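Visit report: Flestach handling workshop, Cuesta
Report date: 07/07/2026

The visit covered one item, the hand-held gripper used for garment handling, and how it is kept in working order between sessions. Flestach runs its textile work out of two rooms on the upper floor. Lesego Zwane, who looks after the hand tools, had one unit apart on the bench when we arrived and another set up for use.

Mechanically the tool is simple. Two linkages carry the fingers, one on each side of a ribbed central housing, and each linkage turns on metal pivot pins. The fingertip pads are a separate wear part. Most of the maintenance time goes into the pins and the pads, and almost none into the housing.

Pins first. Flestach checks them every 300 cycles by holding the housing still and pushing each finger sideways by hand. Any play that can be felt gets the pin pulled and measured. Lint is the main cause. Wool and acrylic shed fine fibers that work into the joint, wrap the pin and hold grit against it. The earlier practice was to oil the joint, and the oil collected more lint. Since November the pins have been run dry after a wipe with alcohol, and replacements have dropped. Lesego keeps the worn pins in a labeled tray, sorted by side. The left tray was fuller. No cause has been found, though a slight offset in the way operators hold the tool is suspected.

Pads are changed by feel and by a pull test. A strip of ribbed knit is clamped to a spring scale, gripped at the free end and drawn back until it slips. The reading goes in the Grivlow log with the unit number. Unit 147 was tested while we watched and passed on the second pull – the first was thrown out when the strip twisted. A glazed pad gets a light scrub with a nylon brush and one retest. If it fails again it goes in the bin.

Alignment takes longer than either. The pads have to meet square along their full height, or thick fabric rolls out at the open side. The check is done with a sheet of thin paper closed between the pads and pulled from the top, then from the bottom. Uneven drag means a shim at the pad mount. Lesego sets this with the tool upright in a padded vise and repeats it with the tool pointing down, the working position, as the linkages settle a little differently under their own weight.

Setup for knitwear differs from setup for sheets or shirts. The opening is left wide at the start of a pick so that a doubled sleeve can enter without bunching, and the closing force is kept low to avoid pulled stitches. Cable knit is the hardest case on the Illell garment list. The pads tend to ride up on a raised twist and lose the flat knit beside it, so operators are told to approach at the hem or across a fold.
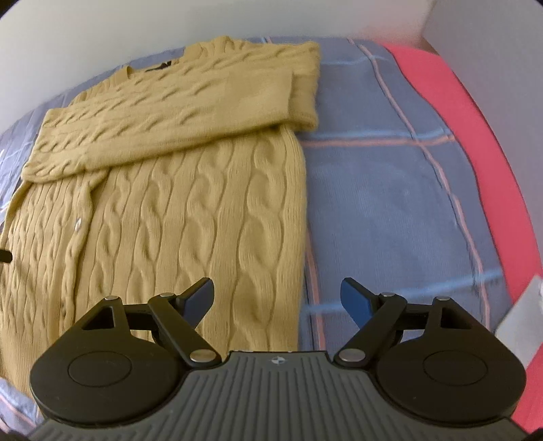
The spare parts list and the blank log sheet were requested for our own bench. Flestach will send both, along with the shim thicknesses. We still need to settle on a pull-test strip, and ours should be cut from the same knit each time if the numbers are to be compared with theirs.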